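**Marble benchtop and a family that cooks with lemon: is it a mistake?**

**kwesi_a**

Good evening to all. I have been reading this forum for some months and now I would like to ask my own question. We are renovating the kitchen of our house in Ziltomcombe and my wife wishes to have marble. I also like it very much, but I am afraid of it. We cook every day, with a lot of lemon, tomato and palm oil, and we have two boys who do not wipe.

The look we have in mind is white with grey veining and small speckles.
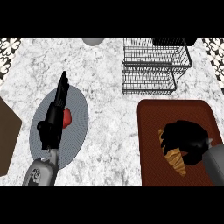
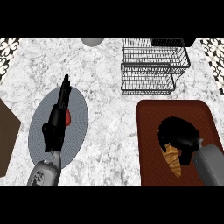 We have three quotes. The cheapest is from a man who works alone, the middle one is from Grarkach, and the third one I will not write here, it made my wife laugh. The price is not my main question. I would like to know how the stone looks after some years in a kitchen where people really cook. In the showroom everything is new and each salesman tells me a different story. One said "seal it and forget it". The other said that if I leave half a lemon on it during dinner I will see the lemon forever.

Which one is telling the truth? Thank you in advance for your patience with my English.

Kwesi Alhassan

---

**southfacing**

Your English is better than mine mate.

The lemon bloke is closer to the truth. What he's talking about is etching. Acid eats the surface of marble and leaves a dull spot. Sealer doesn't stop that, it only slows down things soaking in (oil, wine, turmeric). Two separate problems and the showrooms mix them up constantly.

We've had ours three years, honed finish. It has dull marks all around the sink and a ring from a vinegar bottle. I don't notice it unless the sun's coming in low. My sister notices it every time she visits.

---

**Tilda_M**

I'd say don't. Sorry! I know that isn't what your wife wants to hear.

I had polished marble in the last house and I turned into a horrible person about it. I followed guests around with a cloth. I made my husband cut limes in the laundry. When we moved to Kuvport I put in plain laminate and I have not thought about my benchtop once, and that's what I want from a benchtop.

---

**kwesi_a**

Thank you both. Southfacing, may I ask what is "honed"? Is it the matt one? And Tilda, I am laughing, but I think I could also become this person. I already do it with the car.

---

**southfacing**

Yep, honed is the matt one. It etches exactly the same as polished, but the mark is dull on dull so you don't see it nearly as much. On polished it's dull on shiny and it jumps out at you.

Trade-off is that it can take oil a bit more readily, so you do want to keep up with the sealing.

---

**old_mitre**

I fitted kitchens until my knees stopped me, so take this as you like.

Marble is fine. People have rolled pastry on it for centuries. The trouble is people who buy an old material and expect it to stay looking like the brochure. If you want it to look new, buy porcelain. If you can put up with a bench that shows it's been used, buy marble, get it honed, and stop reading forums.

A few practical things before you sign with anyone:

- Ask to see the actual slab. Not a sample, the slab. Two from the same quarry can look like different stones.
- Ask where the joins will go and have them drawn on the plan.
- Check who is sealing it and whether that's in the price. I've seen it left off.
- Get the edge eased a little. Sharp edges chip where the pots come across.

---

**Tilda_M**

@old_mitre "put up with" is doing a lot of work there. Some of us spent a fortune and wanted it to look nice? I don't think that's unreasonable. I was sold it as a kitchen surface by someone who never mentioned the word etching.

---

**old_mitre**

Then you were sold it badly, and I'm sorry about that. Doesn't make it bad stone.

---

**Tilda_M**

It makes it bad stone for a family with two boys who don't wipe.

---

**parsnip_and_co**

Can I offer a middle way? We did marble on one short run, where I bake, and a cheaper composite by the cooker and sink. The composite is a plain warm grey and doesn't try to match, which I think is the trick. Near-matches look wrong.

Sealing on our bit was $231 when we had someone in, and that felt steep, so now my partner does it himself with a bottle of the Pelupessy stuff. Wipe on, wait, buff off. The smell hangs around until the next morning, so open the windows.

---

**southfacing**

Second the DIY sealing. Drip test first though: leave a bit of water on it, and if the stone goes darker underneath, it's ready for another coat. If it doesn't, leave it alone. Too much sealer leaves a haze that's a pain to get off.

---

**kwesi_a**

I have now discussed this at home, with some heat. My wife says that marks are not a problem for her, in her grandmother's house everything had marks. It seems the problem is me.

The idea of parsnip_and_co is interesting, but our kitchen is small and I think two materials will make it look smaller. Maybe I am wrong in this.

One more question. Is it possible to have a piece of the stone for testing? I would like to put lemon, oil and tomato on it and see with my own eyes.

---

**old_mitre**

Best question in the thread. Any decent yard will give you an offcut, ask for the same finish you're ordering. Seal half and leave the other half bare. Leave your lemon on overnight, then wash it and look at it in daylight and at night with the kitchen lights on. Do it with the whole family watching.

---

**Tilda_M**

Agree with this, for once. And put it where you'd see it daily. I'd have lasted a week.

---

**kwesi_a**

I telephoned Grarkach this morning and they will keep an offcut for me, honed, from the same slab. They open at eight and I will go before work. The man who works alone did not answer yet.

I will come back and write what happened with the lemon. Also the boys have asked if they can test it with cola, and I have said yes.

---

**parsnip_and_co**

Cola will etch it, fair warning. Try beetroot on the bare half too, that was our worst one.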